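Home Reviews Workshop Kitchen Garden Newsletter Search

The Skallent label maker, after a long autumn together

By Siiri Kiiskinen
Tue 27 November

I have wanted a proper label maker for most of my adult life, and I have put it off for most of my adult life too, on the grounds that masking tape and a marker do the same job for next to nothing. Well, they do and they don't. Masking tape curls, the marker fades, and my handwriting has gone from bad to worse since I left school. So in August, after I spent a whole Saturday morning looking for a box of fuses that was sitting right in front of me under the word "FUSSES," I gave in and ordered the Skallent.

It comes in a plain box with one roll of white tape, a wrist strap I have never used, and a manual that is mostly warnings. You put in the batteries yourself (they aren't included, so buy some on the way home). The keyboard is laid out like a computer keyboard, which I was so glad to see, because the old Curnau I used to borrow from my sister had its letters in alphabetical order and I could never find the R. The keys are rubbery and a bit stiff at first, but they loosen up nicely.

The tape is 12 millimeters wide, and there is a wider 18 millimeter roll that fits the same machine. I'd say get both. The narrow one is right for drawers and spice jars, and the wide one can be read from across a room, provided you pick the bold type. There are several fonts, and I tried all of them the first evening like a child with a new paint set, and then settled on the plainest and haven't changed it since!

Shelves are where I've found it most useful. Anything on wheels especially, where things get set down for a minute and stay there for a month.

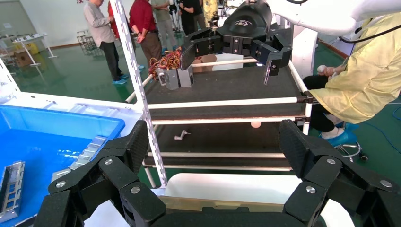

Two shelves, plenty of candidates for a label.

What I've learned is to label the shelf and the box both, with the same words. If the box says "wire" and the shelf says "wire," people put it back. If only the box is labeled it goes wherever there's a gap, and you're hunting again. On painted metal the tape holds beautifully. On raw cardboard it's so-so – the corners lift after a few weeks, and I've taken to running a strip of clear tape over the top.

Now the grumbles, and I do have a few. The machine leaves a blank margin at each end of every label, nearly as long as a short word, and over time that is a lot of tape in the wastebasket. There is a "narrow margin" setting buried in the menu, but it forgets your choice when you switch the thing off. The cutter is a little lever on the side and it wants a firm push. A timid push gives you a ragged edge and a jam, and then you have to take out the roll and fish around with tweezers. I've done that four times. The backing paper is also fiddly. It's split down the middle, supposedly to make it easy, and I still end up picking at it with a thumbnail and muttering.

I did try the cheap refills from Pathak, and I can't recommend them. They fit, they print, and then the lettering rubs off under a damp cloth. The Skallent tape has been through a great deal of wiping in my kitchen and looks as good as new. It costs more, and I wish it didn't, but there we are.

Plastic trays and bins deserve a word of their own. Ribbed or textured sides are hard on any label, the adhesive only catches the high spots and the whole strip lets go as soon as somebody brushes past it. Look for a smooth patch, even a small one, or put your label on the shelf edge in front. 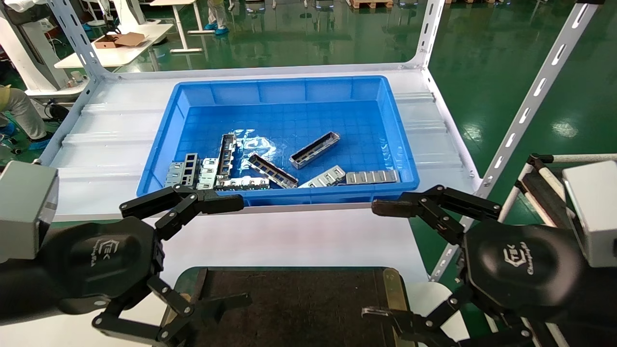

Wiroj Kaewsai wrote in to say that he gave up on sticking anything to ribbed bins years ago and uses tie-on tags, printed on the same machine and stuck to a bit of card. He finds he can move the tag when the contents change, and he wastes a good deal less tape that way. His only complaint is that the string gets grubby.

I've since tried his tags on my seed bins and I like them very much, though I used ribbon because it was in the drawer. (The drawer is labeled "ribbon," naturally.)

Would I buy the Skallent again? Yes, with the wide tape in the same order, and a pair of tweezers kept close by. If you only need a dozen labels a year, borrow one from a friend and bring cake. I still have the freezer to do, and I'm told frozen things need a different tape altogether, so I'll report back when I've tried it.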